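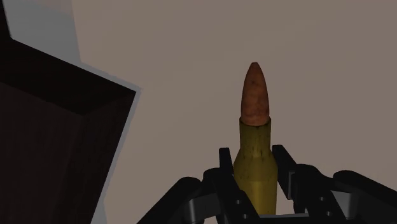

Tamara Hrynyshyn escreveu-nos que, antes de se inscrever, procurou nesta página uma coisa muito simples: quem são as pessoas que ensinam e como se passa uma aula. Disse também que não a encontrou. Ela tinha razão, e por isso escrevemos a página de novo.

## Quem somos

A Hirkska é uma escola de português para adultos que chegaram de outros países. Temos a sede em Sketitz, por cima da padaria, e desde há pouco tempo uma segunda sala em Wivimley. Os nossos alunos trabalham em cozinhas, em consultórios, em obras, em escritórios, e alguns estão reformados. Muitos vêm à aula depois do trabalho e chegam com fome. Por este motivo a pausa é às 20h e dura o tempo suficiente para comer uma sopa.

A escola foi fundada por Valentyna Vasylenko e Heriberto Arriaga. Os dois aprenderam português já com mais de trinta anos, ela com um dicionário e uma vizinha muito paciente, ele a ouvir o relato dos jogos na rádio. Nenhum de nós na equipa nasceu a falar esta língua. Pedimos a colegas portugueses que revejam os nossos materiais, e esta página também foi revista, embora os erros que ficaram sejam da nossa responsabilidade.

## Como ensinamos

Começamos pela conversa. Na primeira aula o aluno aprende a pedir que lhe repitam uma frase, a dizer que compreendeu só metade e a marcar uma consulta por telefone. O telefone é difícil para todos, e dedicamos-lhe muitas horas.

A gramática vem a seguir, com calma. O conjuntivo ocupa quase um trimestre inteiro. Stepan Panasiuk preparou para ele um caderno de 158 páginas, com frases que recolheu nos correios, no autocarro e nas reuniões de condomínio. O caderno está incluído no preço do curso.

Cada turma tem no máximo seis alunos. Já nos pediram muitas vezes turmas maiores e mais baratas, e estudámos essa possibilidade com seriedade. Decidimos manter o número, porque numa turma pequena uma pessoa tímida fala todas as noites. 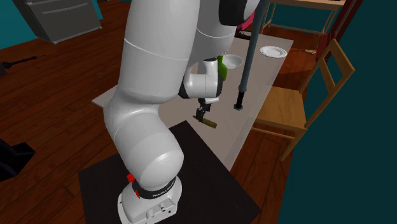 *Braço branco articulado, sobre plataforma preta.*

## A biblioteca

No corredor de Sketitz temos uma biblioteca de empréstimo com 1000 livros. Há romances, manuais, banda desenhada, livros de receitas e uma estante de contos infantis que os adultos levam mais do que as crianças. Os livros podem ficar em casa durante um mês. Quem escreve nas margens deve fazê-lo a lápis.

Chiyo Sakai organiza também o ficheiro de palavras. São quase 3000 fichas de cartão, e em cada uma está uma palavra que um aluno achou difícil, a frase onde a encontrou e o seu primeiro nome. A gaveta do *P* já fecha mal. Qualquer pessoa pode consultar o ficheiro e acrescentar uma ficha, mesmo que não esteja inscrita na escola.

## Inscrições e visitas

As inscrições para os cursos da noite abrem em dezembro. Antes de escolher o nível fazemos uma conversa de meia hora, sem teste escrito. Se o nível não for o certo, a mudança de turma é gratuita nas primeiras semanas.

Ao sábado a porta está aberta durante a manhã para quem quiser visitar-nos, ver os livros ou só praticar um pouco. A entrada faz-se pelo pátio, e a campainha é a do meio. Em Wivimley recebemos visitas apenas com marcação.

Temos ainda um intercâmbio de cartas com uma escola de Zamora. Os alunos escrevem à mão, em português, e recebem resposta em poucas semanas. Para participar, basta deixar o nome na secretaria.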